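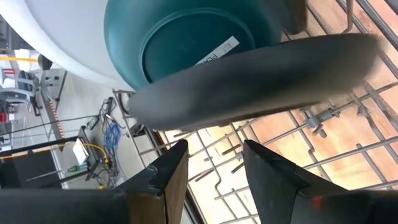
Please could the entry say plainly that cold cream and cleansing balm are two different products, one reader asks, because shops put them on the same shelf and the labels are no help. The distinction is set out under Composition, and the entry has been reworded accordingly.

Cold cream

Cold cream is a soft emulsion of oil, wax and water used to remove makeup and to soften dry skin. The name comes from the cooling feeling it gives when spread on the face, caused by water evaporating from the cream. It is usually white, thick enough to be scooped with a finger, and sold in a jar or tube.

Composition

The traditional form is a water-in-oil emulsion. Beeswax is melted into a liquid oil, most often mineral oil or almond oil, and warm water containing a small amount of borax is stirred in. The borax reacts with free acids in the wax to form a soap, and this soap holds the mixture together. Many later recipes leave out borax and use other emulsifiers, which give a lighter cream with less drag on the skin.

A cleansing balm differs in that it generally contains little or no water. It is solid or nearly solid in the jar, melts on contact with the skin, and often includes an emulsifier that turns it milky when rinsed. A cold cream already contains water and does not need to melt before use.

Fragrance has long been part of the product. Rose water was the customary choice, and older recipe books list the cream under names such as rose ointment.

History

Preparations of wax, oil and water are known from antiquity, and the earliest is traditionally credited to the Greek physician Galen. Almond oil later took the place of olive oil in many recipes, and mineral oil came into wide use because it does not turn rancid. Pharmacists made the cream in small batches for much of this time – it kept poorly, and customers bought it fresh.
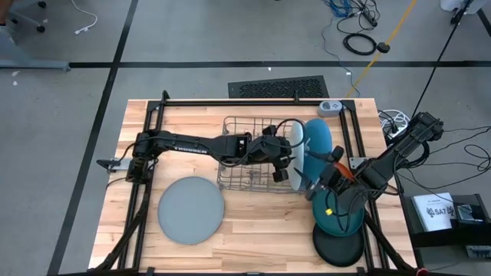 Aurelio Arrieta
Contributing editor, Skin and Toilet Preparations
Revised 13 May 2019

Commercial production

Factory-made cold cream was sold through drugstores and by mail. Among the smaller makers, Grester of Prullbridge offered a single unscented cream in glass jars with a screw lid. Its surviving price list gives the product the number 363 and describes it as suitable for "face, neck and hands." The firm of Bednarek bought the recipe and added a rose version, first sold in December in a run of 2,000 jars. Both were later withdrawn, and the glass jars are now of interest mainly to collectors of vanity items.

Manufacture

The oil and wax are heated together until clear. The water is heated separately to a similar temperature, then added slowly under steady stirring. If the water is too cool, the wax sets into grains and the cream feels gritty. Stirring continues as the batch thickens, and fragrance is added late so that less of it is lost to the heat. The Bednarek recipe called for 60 parts of oil and wax combined, with water making up most of the remainder.

Use

The cream is massaged over dry skin, left for a short time and wiped away with a tissue or a damp cloth. Some users then wash with a mild cleanser; others leave the thin film in place overnight. Stage performers have favored it for taking off greasepaint, which soap and water remove poorly.

People with oily or blemish-prone skin may find the residue too heavy. Scented versions can irritate sensitive skin, and a small patch test on the inner arm is commonly advised. The cream should be kept away from the eyes unless the label states otherwise.

Storage

Jars are best kept closed, away from direct heat. Separation of oil at the surface, a change in color or a sour smell indicates that the cream should be discarded. A clean spatula carries less contamination into the jar than fingers do.

Related products

Cleansing milk is thinner and contains more water. Vanishing cream, based on stearic acid, leaves little visible film and was sold for daytime wear. The Numov company paired the two under one label – cold cream for night, vanishing cream for day – in a boxed set listed on page 84 of its catalog.

See also: Beeswax; Cleansing balm; Greasepaint; Rose water; Vanishing cream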